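Group report, second draft. Authors: Lerato Mabuza, Vusumuzi Adams. Supervisor: Bheki Naidoo.

## What we were asked to do

The department has the Zirine arm kit on loan until January and wants to know if it is worth buying for the first-year lab. The seller's leaflet says a beginner can teach it a table-top task "in one afternoon". We had our doubts about that line before we opened the box, and we still have them.

## Setting up

The printed guide skips the step where the gripper is zeroed. Pravesh found it in a help page after we had lost most of a morning. The leaflet does not mention this kind of delay, and a first-year group with a two-hour slot would not have got any further that day.

## Results

We ran 100 tries at gripping a plate by its rim and moving it to a mark. The arm managed 81. The leaflet promises "near perfect" handling but gives no figure and does not say which objects were used, so we can't tell if our number is bad or normal. Of the failures, 12 came from the fingers closing above the rim. We did not sort the rest properly, which is a weakness of this report.

We also think the toy food supplied with the kit flatters it. A toy block of butter is a long way from anything soft or slippery.

The fingers against the inner rim of the blue plate, with the bitter melon and the butter still on the table:
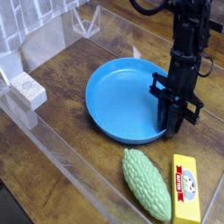

## Should the department buy it?

Not yet. We would ask the seller for test figures and a corrected guide first, then repeat the plate task with a group who have never used the kit.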